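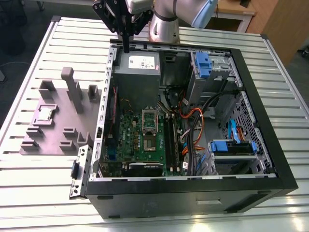 4. Findings

4.1 Retention of equipment after replacement

The survey reached 586 small offices in the Valham and Willari districts. In both districts, the most common response to the replacement of a desktop computer was to keep the old machine on the premises. Storage was seldom described as a decision. Respondents reported that the computer was moved to a closet, a spare desk or the space under a stairwell on the day its successor was set up, and that no later date for its removal was agreed upon.

Three conditions were associated with long storage. The first was uncertainty over data. Offices that handled client records, such as accounting practices and dental clinics, kept old machines longer than retail shops of similar size, and respondents in these offices often stated that they did not know whether files remained on the drive. The second was the lack of a named person responsible for equipment. Where purchasing was shared among partners, disposal tended to be shared as well, and in practice it was put off. The third was expected future use. Many respondents regarded the stored computer as a backup, although few had switched it on after moving it.

Distance to a collection point had a weaker effect than the earlier literature would suggest. Offices in central Valham, where the municipal drop-off site can be reached on foot, stored their machines nearly as long as offices in the outer townships of Willari. Distance mattered mainly for the few offices without a vehicle, and several of these had made informal arrangements with neighboring businesses.

The form of the equipment also played a part. Laptops were more often passed on to family members or employees, while desktop towers tended to stay where they were put. Respondents cited weight, the need for a separate monitor and the lack of an obvious recipient. Towers were also considered easier to take apart, and a number of respondents kept them as a source of parts for machines still in service (Figure 4). The reported rate of such use was low. Memory was the part most often mentioned, followed by the hard drive and the power supply.

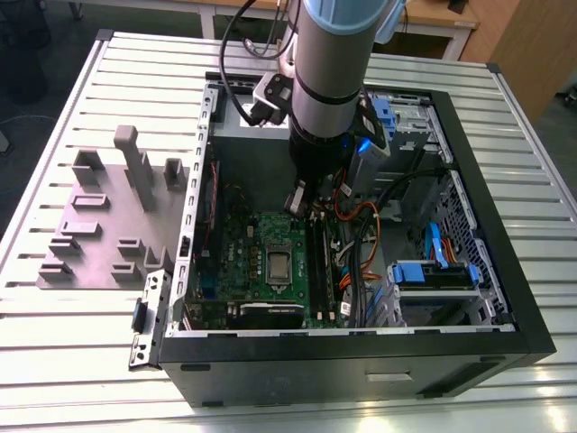
Figure 4. Interior of a desktop tower lying on its side, with the processor and memory slots accessible.

Follow-up interviews were held with 98 respondents. These confirmed the general pattern and added detail on how storage came to an end. The usual trigger was a change in the building: a lease that was not renewed, a renovation, or a water leak in the storage area. Changes in the equipment itself were rarely mentioned. One respondent, the manager of a veterinary practice, described clearing eleven years of office equipment in a single afternoon before a move, with no attempt to sort what could still be used. Similar accounts were given by offices that had otherwise expressed a strong preference for reuse.

These accounts bear on the timing of outreach. Notices sent by the two districts are issued each November along with the waste calendar. Offices that had moved earlier in the year stated that the notice came too late to affect what they did. Property managers, by contrast, were in contact with tenants several weeks before a move, but only a small share of them gave any advice on electronic equipment.

Respondents were also asked what they believed happened to equipment after collection. Answers varied widely, and many were given with little confidence. Some assumed that all items were shredded. Others assumed that all items were tested and sold. The belief that equipment would be reused was linked to a greater willingness to give up a working machine, but it had no clear link to the length of time for which a broken machine was kept.
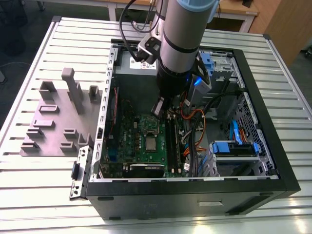

4.2 Condition of equipment at handover

A second set of data was drawn from the intake records of the Makowska reuse center, covering 146 desktop computers received from participating offices. Each record gives the declared age of the machine, its outward condition, the parts found on opening and the route assigned to it. Declared age was missing in many records and has been left out of the analysis where it could not be confirmed from a purchase document.

Of the 146 machines, 41 were assigned to reuse as complete units. The remainder were directed to parts recovery or to material recycling. The main reason given for refusing reuse was age in relation to current software needs, and not physical damage. This result supports the view that storage itself reduces the value of equipment: a machine that would have met the standard when it was replaced may no longer meet it when it is finally handed over.

Missing parts were the second most common reason. Drives had been removed from many of the machines, in most cases together with the mounting screws and brackets, and the cost of replacing such small items was reported as a real barrier to resale at the prices charged by the center. The intake form used at Makowska was revised during the study to record brackets separately from drives. Records made before the revision do not allow this distinction and have been grouped under a single heading.

Outward condition proved to be a poor guide to internal condition. Dust was recorded both in machines rated as clean on the outside and in those rated as worn. For this reason, the intake procedure calls for the side panel to be taken off before a route is assigned (Figure 5).
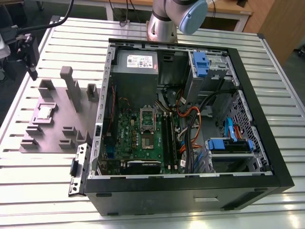 Figure 5. Desktop tower opened on a slatted aluminum worktable.

The records do not show how long each machine had been stored. A partial match with survey responses was possible through the Zultia register, in which participating offices had been asked to enter the month of replacement, but entries were often left blank for older equipment. The matched group is therefore tilted toward recent replacements, and storage times calculated from it should be read as lower limits. Section 5 considers whether the same limitation applies to the earlier household studies.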